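Clivotora Club Guide
Home / Guides / Simulator / Section 4
Last updated: Oct 29, 2024

Section 4: Driving the arm from the wrist view

By now you should have the Clivotora simulator installed, your team folder made and your controller paired (Sections 1 to 3). Well done, that was the dull bit! From here on you get to drive the arm, and this is the part of the autumn project most members end up loving.

Everything in this section uses the wrist view. It looks out along the gripper, so the two fingers always point up your screen whichever way the arm is facing. It feels odd for the first ten minutes. Stick with it, as the Strobel round is scored from recordings made in this view and practising in the room view will only teach your hands the wrong habits.

4.1 Before you start

You will need:
A laptop with the simulator open and the practice room loaded
Your controller, charged or plugged in
Your team folder on the club drive
A partner (one drives, one watches the log, then swap)

Note: If the practice room takes ages to appear, close every browser tab you can bear to lose. The older club laptops really do struggle with shadows switched on. Set Shadows to Low under Display and you will get stepped, blocky shadow edges but a much smoother ride.

4.2 Opening the wrist view

1. Start the simulator and choose Practice Room from the first menu.
2. Press Reset Arm and wait for the green Ready light in the corner of the window.
3. Open the View menu and pick Wrist.
4. Move the left stick a tiny amount each way. The whole picture should swing while the gripper stays put at the bottom of the window.
5. Squeeze and let go of the right trigger twice. The fingers should close and open both times.

If the gripper swings about and the room stays still, you are in the room view. Go back to step 3.

4.3 Closing on a part

Start with the round parts. They are forgiving, and it is a lovely feeling when the fingers meet one squarely for the first time!

1. Set Speed to Slow.
2. Line the part up between the fingers. Use the right stick to roll the wrist until the gap is centred on it.
3. Creep forward until the part is well inside the gap. If you stop with only the fingertips on it, it can twist.
4. Squeeze the trigger gently. Keep squeezing until the Grip number in the log stops changing.
5. Hold for a slow breath before you move off.

When you have a light tan cylinder between the fingers with something green just beyond it, it is very easy to lose track of which one you are steering. 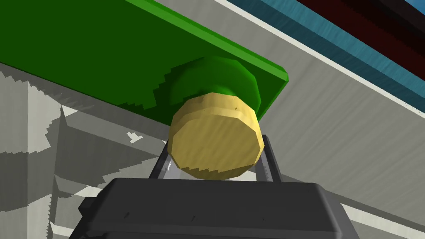

Keep your eye on the face of the part nearest to you and let everything behind it blur. Your partner can help a lot by calling out the distance from the log while you look at nothing but the fingers.

Caution: Do not push a part hard against another surface with the trigger squeezed. The simulator will let you do it, then it will fling the part across the room when you let go. Great fun once, very annoying when you are halfway through a scored run.

4.4 Finding your way round the room

The wrist view shows you a small slice of the room at a time, and a lot of what you see will be plain wall. New drivers often think the program has frozen. Look for a landmark before you do anything else.

1. Open the fingers fully.
2. Let go of both sticks and count to two.
3. Look for anything with a picture, a colour or a corner in it.
4. Say out loud what it is, so your partner can write it on the map sheet.
5. Turn slowly towards it.

Corners are brilliant for this. Several flat surfaces meet at one point, and if that point slides left as you turn, you know at once which way the wrist is going. The wall picture is a handy one as well. 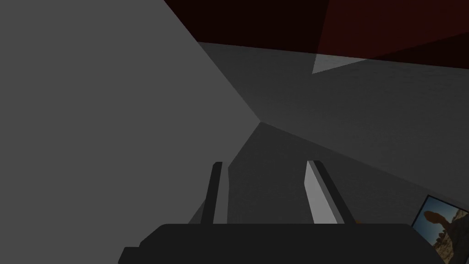

Figure 4.2: Wrist view with the fingers open. Landmarks: the corner by the middle, the desert rock picture at lower right.

Copy your landmarks on to the Goretti map sheet in pencil. You will rub a few out. Teams that fill in the sheet properly find the second task far easier, so please don't skip it because you are itching to drive!

Note: Walls may look tilted. The wrist has rolled, that's all. Press Level to bring it upright again, or leave it tilted if you are about to pick something up at that angle.

4.5 Looking up and out

Once you are happy at working height, tip the wrist back and have a proper look upwards.

1. Clear the gripper of any part you are holding.
2. Press and hold Level, then pull the right stick towards you.
3. Stop when you can see sky past the edge of whatever is overhead.
4. Raise the arm in short taps. Check the fingertips against the surface above after every tap.

Big flat surfaces are the hard ones. With no pattern on them there is very little to tell you how close you are, and a dark red one in shade is about as tricky as it gets.
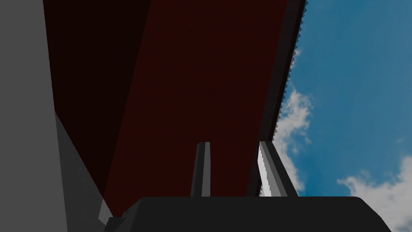 Use the edges to judge it. As the arm rises, the rim of an overhanging surface shifts against the clouds, and the quicker it shifts the nearer you are. Jagged edges are only the Low display setting at work and make no difference to where things will bump.

Caution: If the Contact warning flashes, let go of both sticks straight away. Don't try to steer out of it. Press Back Off and the arm will retrace its last move.

4.6 Saving your run

1. Press Stop Recording.
2. Type your team name and the word wrist, with no spaces.
3. Save to your team folder, never to the desktop.
4. Check the frame count in the log. The practice recording we supply, Enero, has 3,734 frames. Yours can be shorter, but anything under 496 won't be accepted by the scoring page.
5. Swap drivers and go again.

Note: Each team folder has room for 50 recordings. Delete the duds as you go along, and keep one early attempt to watch again in August. You will be amazed how much steadier you have become!

Next: Section 5, Putting parts down gently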